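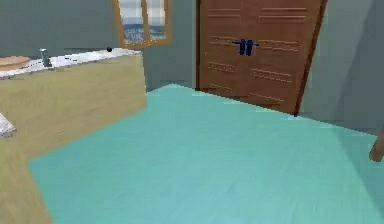

Oltmont River Watch
Minutes of the August meeting

Present: Roswitha Ruchti (chair), Katalin Medve, Konrad Kofler, Leonilde Seixas (minutes). Apologies: Kittipong Wannasri.

Meeting opened at 7:05 p.m. Minutes of the last meeting were approved with one correction: the culvert on item 3 is the upper one.

1. Varela gravel pit
Konrad reported that the county has received 51 written objections to the pit extension. The comment period has been extended to the end of next month. Katalin will redraft our letter to cover truck traffic on the levee road and the missing groundwater survey. Draft to members before it is sent.

2. Water sampling
Samples were taken at four sites. Turbidity was high below the Makon outfall and normal at the others. Roswitha asked for a repeat at Makon after the next dry spell. Kittipong has the bottles.

3. Bank walk
Nearly 19 people have signed up. Route as last year, except that the footbridge is closed and the group will turn back at the weir. Konrad to tell the landowner.

4. Joint statement
The Vondunness group has asked us to sign its statement on riverbank clearing. Agreed in principle. Leonilde will ask for paragraph 2 to name the stretch of river it means. Konrad abstained.

5. Other business
The display boards need new hinges. Left until next meeting.

Closed at 8:40 p.m.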